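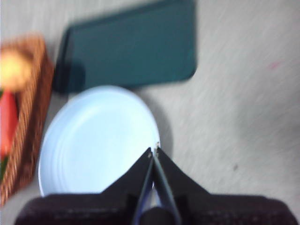 Vurano Round Plate, White

I'll admit it, I have a soft spot for a plain white plate! This one has a wide flat middle (so your peas have somewhere to go) and a gently raised rim with faint ridges running around it. You barely notice them across the table, but I like them a lot up close.

I started selling these in my Tundavville shop last July, and Firdevs Akyol bought the first set and came back for more the same week. I use mine for toast, pasta, birthday cake, pretty much everything.

They're $13 each, or $77 for a set of six. Pick up at the shop or have them mailed, whichever suits you. If you want to mix in another color, send me a note first and I'll check the shelf.

– Serpil

Shares 77
1,626 likes
13 comments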